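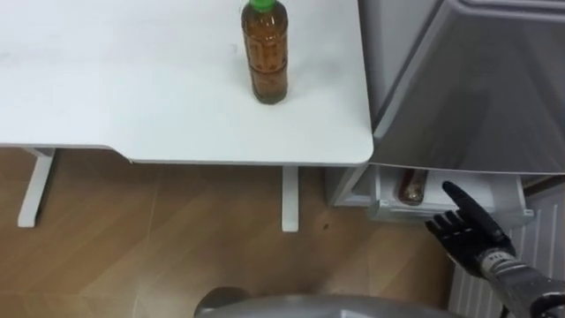
March, lab notebook, humanoid bench, started 9:15

Working on the draft rules for hand work near furniture, the ones Tae-yang asked for before the Bredmont people come. Bottle task again, table and open drawer. The rule I keep coming back to is number three, which says the hand enters a drawer from the front, over the lip, and stops short until the operator has called the target out loud. With one bottle standing on the table and another lying in the drawer, "the bottle" is not a target. The call has to be "drawer, lying" or "table, standing". An index finger out ahead of the other fingers gives the spotter something to check the call against, so I want the pointing pose written in as the default approach for anything below table height. Dougal thinks this slows things down. He is right, and I am leaving it in.

Wording as it stands tonight:

1. Operator and spotter both say ready. A nod does not count.
2. Spotter stands where the hand and the stop button can both be reached by eye without turning around.
3. Target named by place first, then posture. Pointing pose held until the spotter repeats it back.
4. A drawer that is in the task stays at the opening it had when the task started. If anyone bumps it, stop and log it.
5. No person reaches across the table while the arm is enabled. This includes picking up a bottle that has fallen.

Number five is the one we break. Agnese went through the Netmont session logs and found 15 entries where somebody reached in with the arm live, out of 187 runs. None of them led to contact. I still don't like it. Most were in the last hour of the day, when people want to reset fast and go home.

Speed cap over furniture. The old sheet says one limit for all arm motion, which made sense when the robot only moved in open floor. I want a lower one any time the hand is above or inside something it could pin a person's hand against. Elisa has the number from the Zuvunton tests and will send it. Leave the line blank until then, do not guess.

Reach. With the arm straight out over the desk there is very little left for correction, and whatever the hand does next has to come from the waist or the feet. Proposed rule: no grasp from a fully straight arm. Step in or reposition first, then bend the elbow, then close. The hovering position itself is fine for lining up, open palm, fingers clear of the cap. 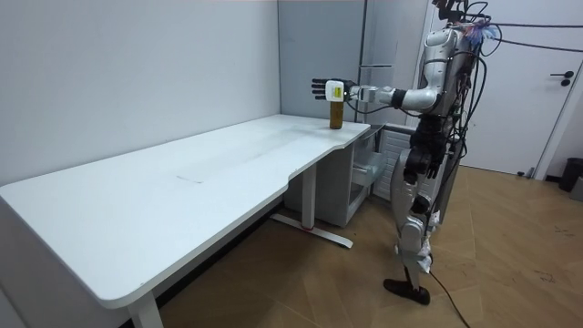 Cables and floor

The trailing cable gets its own rule. It was only a remark at the bottom of the old sheet – easy to miss. Spotter owns the cable. If the robot is going to step, spotter looks at the floor side first and says clear. Anything that isn't part of the task stays out of the stepping area, bags and chairs included.

Cable length on the order form is 840 cm. Sarmīte wants it shorter. I would keep it and add a hook on the wall, but that is her call, she does the ordering.

Logging

One line per stop, written when it happens. Use the Bite template, fields for time, who called it, hand position and reason. "Weird" is not a reason. Run numbering continues from 1355, please don't restart it for the new rules, we need to compare before and after.

To do
– speed number from Elisa
– ask Dougal to try rule three on a full set and time it
– Agnese to read number five and tell me if it is clear to someone new
– print for the wall, large type, one page

Stopped at 18:40. Arm disabled, button checked.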